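Textile Workroom Notebook – August
Entry: Skaltness hat, second sample; yarn substitution and revised crown

Purpose of entry. To record the second sample of the Skaltness hat following the decision to move from the original worsted to the Binis wool and alpaca blend, and to set down the pattern corrections before the sheets go to the printer. Colleagues working from the first draft should discard it and use the figures below.

Yarn and hook. Binis, natural grey, worked with a 5.0 mm hook throughout, including the brim. The first draft specified a smaller hook for the brim. This produced an edge that gripped the forehead too firmly and left a visible step in the fabric at the colour change. With a single hook the step is much reduced, and the brim recovers well after stretching.

Swatching. Swatches were worked flat and in the round, washed in cool water with a neutral wool soap, and dried flat away from direct sun. The flat swatch relaxed considerably in width and hardly at all in height. The swatch in the round behaved more evenly. Gauge for the published pattern will therefore be given in the round only, measured after washing, and the instruction to "check gauge as you go" will be removed.

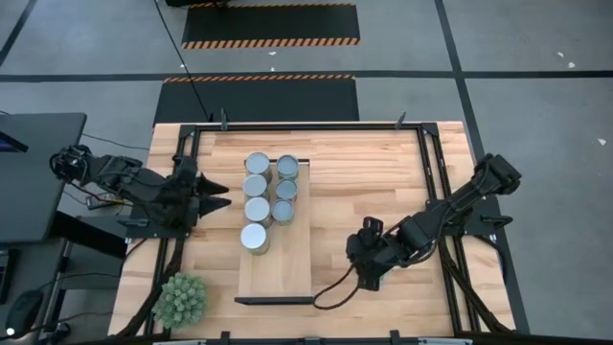 Crown shaping. The crown in the first sample came to a point, with decreases stacked directly above one another. In the second sample the decreases are offset by one stitch on alternate rounds, and the spiral that had been so noticeable in the grey has gone. A flat, round top is what the pattern requires. The top should be level across, with a definite edge where the side begins. The sample is a little softer at that edge than the drawing, and this is acceptable in a blended yarn. The final two rounds should be worked firmly and the tail drawn through the remaining stitches twice.

Texture panel. The woven-look panel is made with front post and back post trebles over a foundation of half trebles. Australian and British terms are used in our own sheets. The Jostport edition will carry North American terms, and the conversion is to be done by hand against the chart, never by search and replace. The previous edition of another pattern went out with two rows left unconverted, and the correspondence that followed took most of a winter to answer.

The panel draws in. On the first sample this was disguised by the smaller brim, but on the second it is quite plain – the fabric narrows immediately above the ribbing and then widens again. Two remedies were tried:

- adding an increase round between brim and panel, which solved the narrowing but left a small ruffle at the join;
- working the first panel round in plain half trebles and beginning the post stitches on the round after, which gave a smooth transition.

The second remedy has been adopted. Row numbers in the chart move up by one from that point.
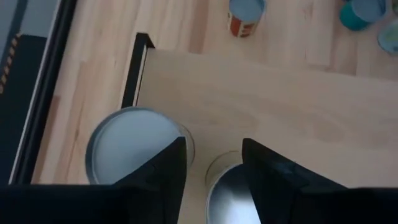
The chart key also needs attention. The symbols for front post and back post trebles are too alike at the printed size, and a reader with tired eyes will confuse them. The hook on the back post symbol should be enlarged and turned to face the other way. The written instructions are to stay beside the chart in every edition.

Yarn quantity. The stitch count for the adult size, excluding the foundation chain and the pompom, is 3,289. The child's size has not yet been recounted after the change to the transition round and must not be published until this is done. The adult size can be finished from two balls with enough remaining for a modest pompom. A generous pompom will require a third, and the materials list should state this clearly.

Pattern reference. The sheet is filed as 999 in the workroom index. Kalniņš has supplied the lining fabric, a brushed cotton in oatmeal, and it washes without colour loss. The lining remains optional. If fitted, it should be cut on the bias and slip-stitched inside the brim ribbing, one row up from the edge, so that the ribbing can still stretch. A lining cut on the straight grain was tried in the first sample and restricted the hat to the point that it could not be worn comfortably.

Outstanding:

- recount child's size
- redraw back post symbol
- reblock second sample over the medium form and measure brim depth
- confirm with Jostport whether hook sizes are to be given in millimetres, letters or both
- order further natural grey from the same dye lot if it is still held

Brim depth will be entered on the facing page once the sample is dry.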